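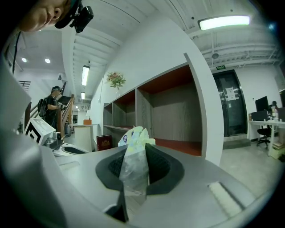 Translucent plastic bags are adequate for most small goods in a household or workshop, provided they are closed and marked the same way every time. The common failure is in the marking. A bag gathered at the top pulls everything printed on it into the folds, and a label placed in the middle of the panel ends up creased or facing inward. The small blue-and-white label on the bag in the photo sits up on the left side and still shows with the plastic crumpled into a peak. A label of that size is enough for a part name and a date. Anything longer belongs on a card inside the bag.

Home | Kitchen | Workshop | Storage | Stairs & Halls | Contact

Print this page | E-mail this page

Choosing the bag

Use clear or translucent stock for anything that has to be identified by eye. Tinted bags are acceptable for bulk goods but make it hard to tell zinc screws from brass ones under tube lighting. Thin produce bags split at the seam under hardware and should be kept for light items such as felt pads, cord and spare sponges. For screws and brackets, use a heavier bag with a flat bottom seam.

Do not reuse a bag that has held detergent, fertilizer or solvent for food, even after washing. Bags that have held dry food can go to the workshop. The reverse move is not recommended.

Filling and closing

1. Fill to no more than half the height of the bag. A fuller bag cannot be gathered properly and the tie slides off.

2. Set the bag upright on the bench and press the air out from the bottom with a flat hand.

3. Gather the top from both sides, twist until the neck is firm, and tie. For goods that draw moisture (plaster, salt, powdered glue), fold the neck over and tie again.

4. Apply the label last. If it goes on first, the plastic stretches underneath and one corner lifts.

Paper labels hold well on clean plastic. They do not hold on plastic that has been handled with oily fingers, so wipe the spot with a dry cloth. Jhair Escobar, who ran the parts shelves at Rengifo for several years, uses pencil on paper labels — ink from most felt pens fades on a shelf near a window, and pencil does not. I have switched to pencil as well.

Marking system

The system in use at Pernunholm has three fields: contents, size, month bagged. A typical label reads "wood screw / 1-1/2 in / September." Leave out the price and the store. If the goods came with a part number, cut it from the original packaging and drop it in the bag with the printed side outward.

Color can be used to separate categories, but only if the colors are written down on the inside of the cupboard door. Without a key, the categories drift as soon as a second person starts filling bags.

Storing

Bags kept in a drawer should stand on edge with the necks up, like index cards. A shoebox lid cut to the width of the drawer makes a usable divider. On open shelves, a shallow tray is better than a deep bin — the bottom layer of a deep bin is forgotten and bought again.

Keep filled bags off heating pipes and away from light fixtures that run warm. Plastic left against a warm surface becomes sticky or brittle depending on type, and the label adhesive fails first.

Carrying bags up and down stairs

Loose bags carried by the neck swing and catch on balusters. When moving supplies between floors, put the bags in a backpack or a lidded box with a strap and keep one hand available for the handrail. Heavy bags go at the bottom and close to the back. Nothing should be set down on the treads for a later trip, including light items. A single bag on a tread is enough to lose a footing.

If the stairway is lit by one long tube, check for shadow on the lower steps while someone stands at the top. Torquil Cowie recommends doing this after dark, with the daylight out of the way.

Inspection

Go through the stock once a year. Empty any bag with a cloudy neck or a seam that has gone white, and rebag the contents. Discard ties that have lost their tension. Relabel anything that cannot be read at arm's length. Bags without labels should be opened and sorted the same day or thrown out — a second unlabeled year does not improve them.

Shared 300 times | 5 comments

Print | E-mail to a friend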